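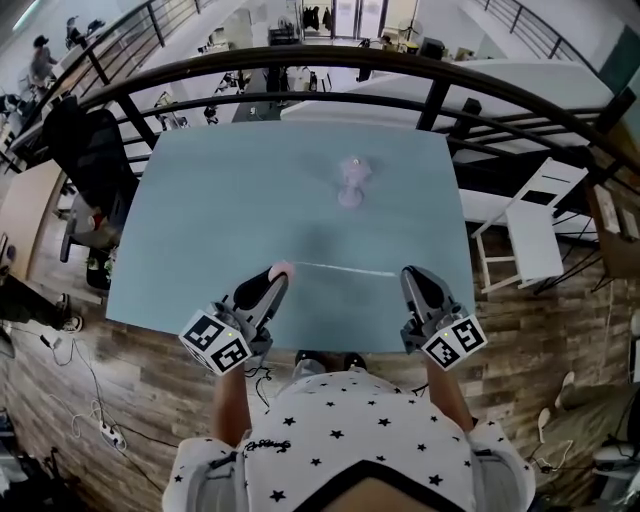 The pink cup days

6/21/19

I promised a few of you I'd write about what I do all day now, so here goes. I teach a robot to move little pink things around on a blue table. Well, I don't teach it so much as I do the moving myself, over and over, with a gripper in each hand, and the learning system gets to chew on the results later. The project is called Sokol and I've been on it since February.

The goal for this batch is 3,000 examples. As of this afternoon we have 1,696. My best day so far is 132, and I was very proud of it until Dong-hyun Seok went through them the next morning and threw out a big pile because I'd gotten lazy with my left hand. (He was nice about it. He did make me watch them, though.)

An example is one go at the task, start to finish. Pick up the small piece, bring it to where it needs to be, let go, back off. It takes a few seconds if you do it like a normal person, and that's the hard part! You start out normal and then you think about it, and suddenly you're moving like you're defusing a bomb. Then you get bored and go too fast. I try to hum something slow. It helps a little.

The grippers each carry a white cube covered in black and white square codes, which is how the software works out where my hands are. If I twist my wrist so the codes face away from the camera, the tracking gets lost and that example is junk. So I've learned this slightly stiff way of holding my arms out in front of me, and now I catch myself doing it at home when I carry plates. My sister thinks it's hilarious.

The other thing I had to unlearn was being neat. My first week I put the cup in the exact same spot every single time, because that seemed like the tidy thing to do, and Dong-hyun looked at the plots and groaned. If the cup is always in one place, the system just memorizes the place. You want it a bit left, a bit closer, near the corner, somewhere annoying. Same with the small piece. These days I shove things around between tries without looking too hard at where they land, and then go from there.

We keep the fumbles, too, as long as I recover. If I drop the piece and pick it back up, that gets its own tag and goes in a separate folder. I used to stop and start over whenever I messed up, so there's hardly anything in there from the spring, and we're going to need a lot more of it. I'm apparently being asked to be clumsy on purpose next week, which I feel very qualified for.

Tips if you ever end up doing this: short sleeves (I had a cuff snag in the jaws once), shoes you can stand in for hours, and take your break before your shoulders ask for it. Mine start complaining well before lunch. I've been stretching against the railing upstairs and looking down at everybody on the lower floor, who get to sit.

Monday I'm back on the same task, and after that we switch to a new one with folding in it. I've asked what we're folding and so far all I've gotten out of Dong-hyun is "something soft."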